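Can a Machine Put Away the Groceries Yet?
Final report, Introduction to Automation
Teodora Nikolovski
May 21, 2022

Why I picked this

Every few months there is a new video of a robot unloading a dishwasher or wiping a counter. The comments under it always say that housework is finished. I have worked weekends in a grocery store since high school, so I know how many small decisions go into putting one carton on one shelf, and I did not believe the comments. For this project I wanted to see how far a machine gets with a single dull chore: find a bottle on a surface, pick it up, put it down somewhere else, and leave it standing.

What I used

We do not have a real arm in our department that students can run alone, so all my trials were done in simulation. The simulator is called Vidmar and the control program is Pisholm, which our lab has used since November. Pisholm takes a camera view and a written instruction such as "pick up the bottle" and decides how the arm should move. I did not train it or change it. I only set up the rooms, gave the instructions and wrote down what happened.

I ran 26 trials. The walls, the counter and the position of the bottle were different from one trial to the next. A run counted as a success if the bottle was standing upright in the target area when the time ran out. I counted a bottle lying on its side as a failure, even in the target area. My lab partner thought that was harsh. I would like to see him explain it to a shift manager.

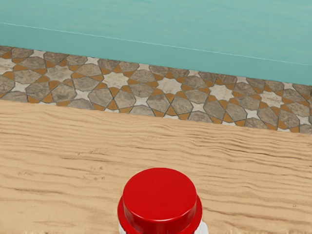

The backgrounds matter more than I expected when I wrote my proposal. A person looking for a bottle with a red cap does not care whether the wall is teal or whether there are star tiles behind the counter. The program did seem to care. In the plain rooms it usually went straight for the bottle. With busy patterns it slowed down, and in some runs the gripper closed on air well to one side. I can't prove that the pattern was the cause, as I changed the bottle's position as well, and I should have kept one of them fixed. That is the biggest mistake in my setup.

Results

Of the 26 trials, 15 were successes. In five the arm never got hold of the bottle. In three it picked the bottle up and dropped it on the way. In the other three it reached the target and let go too early, and the bottle fell over.

Some people will read 15 out of 26 as a good start. As a person who has cleaned up spilled detergent, I read it as 11 messes. The bottles in Vidmar also don't leak, have no sticky labels and never stand behind another bottle. A real pantry shelf has all of those problems before breakfast.

Speed was the other disappointment. I did not time each run properly, so I have no table for it, but I could watch the arm hover over a cap long enough to get bored. The demo videos I looked at for my proposal were mostly sped up, and the small print said so.

What the other side says

My instructor's point was that a slow machine is fine if it works overnight, when the house is asleep or the store is closed. That is fair for a job where a mistake costs nothing, like sorting clean socks. I don't think it holds for glass or for anything with a loose lid, and somebody would still have to check in the morning.

What I would do next

Keep the bottle in the same place and change only the background. Then do the opposite. Add a second bottle beside the first and see which one it goes for. I would also ask for one afternoon on a real arm with a supervisor, even if it only meant a handful of trials, because I don't trust the friction settings in the simulator and I have no way to check them from my laptop.

For now my answer to the question in the title is no.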